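Recovery notes, week 3

The shingles rash cleared in June. The nerve pain did not. My doctor, Aurora Lobo, moved the evening dose back two hours, and I now sleep almost 17 nights out of 20 without waking. I still pray Psalm 61 before the lamp goes off, one verse per breath, at a fixed pace.

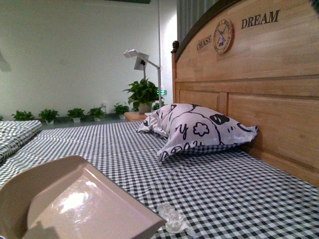 Gingham sheet and wooden headboard.

Gratitude has been slower than sleep. I log one item a day. Yesterday's entry was the walk to Ulwood and back, with one stop.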